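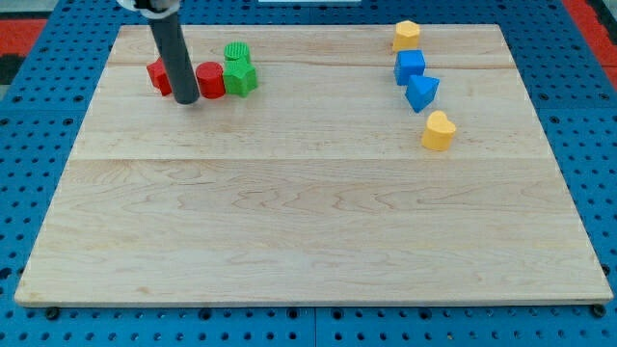

Jobs > Tillstead > Part-time Shop Assistant

Pollia is a small housewares and hardware store in Tillstead. We are looking for a part-time shop assistant to work up to 30 hours a week, including most Saturdays. The job is permanent and you can start as soon as you are free.

You will serve customers, run the register, unpack deliveries and keep the shelves stocked and priced. On weekday mornings you will also pack mail orders in the back room and hand them to the driver. We sell kitchen goods, paint, hand tools and garden supplies, so the work changes with the season. December is our busiest month and we can't approve vacation then.

You need to be at least 18 and able to lift boxes weighing 60 pounds with a hand truck. Shop experience is useful but we will train the right person. Some Spanish would help. A driver's license is not needed.

We pay weekly. Staff get a discount on everything except sale items, paid sick days, and $200 a year toward work shoes. Parking is behind the building, off Dravetti Street.

To apply, send a resume or a short letter to Ermira Krasniqi, Pollia, PO Box 2552, Tillstead, or leave it at the front counter. Please say which days you can work. Applications close on 14th March. Interviews take place at the store the week after and last half an hour.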